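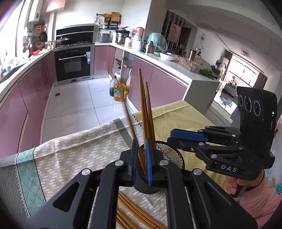

Skillow Voter Access Project: Progress Report to the Plorano Fund

Prepared by Fadwa Bensaid, project lead
Period covered: April through July

Summary

The grant pays for voter registration help and candidate forums in the Drekisberg council districts. We are on schedule with registration and one forum behind. Spending is within budget.

Registration

We completed 287 new registrations against a target of 600 for the full grant year. Most came from the tables at the bus station and the community college. The supermarket table did poorly and we closed it in June. Door-to-door work in the Farouk Street apartments started late, as the building manager took several weeks to give written permission. It is now running two evenings a week.

A number of forms came back from the county office with missing apartment numbers. We changed our check sheet and retrained the people at the tables. Returned forms dropped after that, though we do not have a full month of data yet.

Candidate forums

The grant calls for 6 forums before the election. Two have been held. The third, for the District 4 seat, was postponed when one of the candidates withdrew and the filing period was reopened. We expect to hold it once the ballot is final.

Attendance at the second forum was about 20, which is low. It was on a Sunday afternoon and we will not use that slot again. The remaining forums will start at 6:30 p.m. on weeknights. Questions from residents were mainly on bus routes, rent and the closing of the east side library. Both forums were recorded and the audio is on our website.

Staffing

The part-time outreach position was filled in May. The Spanish interpreter is under contract through the election. We still need an Arabic interpreter for the last two forums.

Budget

Printing came in under the estimate. Room rental is over, and we ask to move the printing balance to that line. The revised budget sheet is attached.

Next period

Finish the Farouk Street buildings. Set dates for the four remaining forums. Send the fund a draft of the sample ballot guide for review before it goes to print.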